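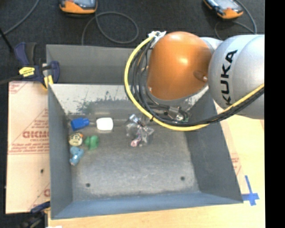

Pladano Galvanized Planter, large
Rating: 4 out of 5

I bought two of these in spring to replace a pair of cedar boxes that had rotted through at the corners. I wanted something I could put on the south side of the garage and leave there. After one full growing season I have a fair idea of what the Pladano does well and where it falls short.

The planter comes flat in a long carton with four side panels, a floor panel, a bag of bolts and rubber edging for the top. The instructions are one sheet, drawings only. The first one took me most of an hour, the second less than half that. Leave all the bolts loose until the floor is in. I tightened the corners first and had to undo them again. The wrench in the bag is too short to get any leverage, so use your own.

One of my floor panels arrived bent along an edge. I sent Pladano a note on Sunday night and a replacement showed up the following week. They didn't ask for the old one back.

The metal is thicker than on the Hebden planter my sister has, which bows out in the middle once it's full of wet soil. Mine have stayed straight. There is one crossbar at mid-length and it does its job, though you have to dig around it when you pull carrots.

Drainage is the weak point. The holes are small and all in the center. If the ground is even slightly off level, water sits at the low end. I drilled extra holes at both ends and painted the cut edges with zinc primer. After that I had no more trouble. A planter at this price should come with enough holes.

Heat was what I worried about most, with metal against a south wall. In July the soil right along the outside was dry by afternoon and the lettuce there bolted early. Peppers and basil didn't care. I lined the sunny side of the second planter with old cardboard before filling it and the difference was small but I could see it. I watered every day in the hottest stretch, which is more than I did with the cedar.

They take a lot of soil. I put branches and leaves in the bottom third and still made a second trip to the store. The level had dropped a couple of inches by September, so expect to top up.

The finish scratches. A shovel will mark the inside and so will gravel. None of my scratches have rusted so far. The rubber edging is fine on the long sides but lifts at the corners, and I glued mine down with outdoor adhesive.

I also looked at the Viltton, which is taller and easier on the back. It costs nearly twice as much and only comes in black, and I didn't want black in that spot. If you have trouble bending, it may be worth the money.

What I grew in the two boxes: four pepper plants, basil, bush beans, carrots, lettuce in spring and again in fall. The carrots were the best I've had, long and straight, probably thanks to the new soil more than the planter.

I took off one star for the drainage holes and the edging. I'd buy it again.

Update, December: both planters have been through several hard freezes, full of soil, and the seams are still tight.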